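7 de junio de 2008
Por Kaja Vanags

Cuaderno de laboratorio, vigilancia de gastroenteritis

Bueno, ya tengo los partes de la semana y toca ponerse. Los de Farkura llegaron a primera hora, limpios, con la edad y el código postal en su columna (¡gracias!). Los de Katholm vinieron otra vez en dos hojas distintas y con las fechas al revés, mes delante del día, así que me pasé media mañana dándoles la vuelta a mano.

Total de muestras recibidas: 232. Válidas, 200. El resto va a la caja de repetir, casi todo por etiqueta ilegible o tubo mal cerrado. Positivas a norovirus, 78, y la mayoría de Farkura, cosa que no me esperaba porque la semana pasada el lío estaba en Katholm. No me fío todavía. Puede ser que Farkura esté mandando más muestras y ya está, habría que mirar la tasa por habitantes antes de que alguien llame al periódico.

Rotavirus, 9. Todos niños pequeños, nada raro.

Tino pregunta si metemos ya el gráfico por barrios en el boletín. Yo esperaría. Con tan pocos casos en algunos códigos postales, una familia que cena junta te cambia el mapa entero, y luego a ver quién explica en la radio que no hay ningún brote. Le he dicho que de momento solo por distrito y que en julio lo hablamos.

Otra cosa, el control negativo de la segunda placa salió con una señal tardía, muy flojita. La repetí con reactivo nuevo y limpia. He tirado el alícuota viejo y lo dejo apuntado por si a Ostrowski le pasa lo mismo con el suyo, que es del mismo lote.

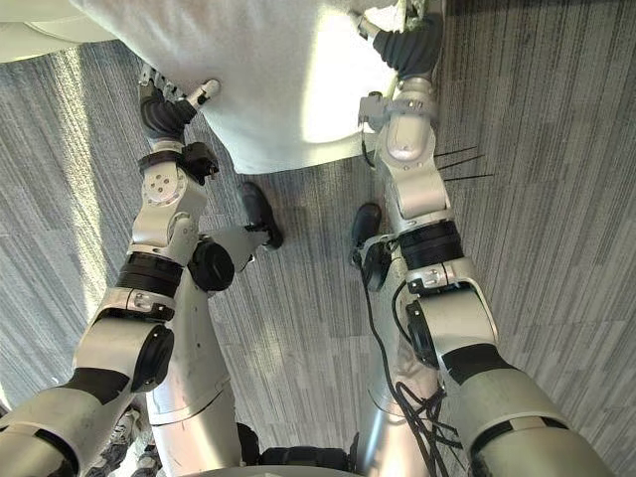 Tela blanca, zapatos negros y los dos brazos del robot.

Pendiente: llamar a Katholm por lo de las fechas (con cariño, que son majos), pedir más tubos con tapón de rosca, repetir la caja entera y mandarle a Ostrowski la curva de la placa dos. Ah, y la nevera pequeña vuelve a pitar al abrirla, miradlo si pasáis por ahí.

Última actualización: 7 de la tarde, con los totales ya revisados

Contacto: Kaja Vanags, extensión 232 | © Cuaderno de laboratorio | Volver arriba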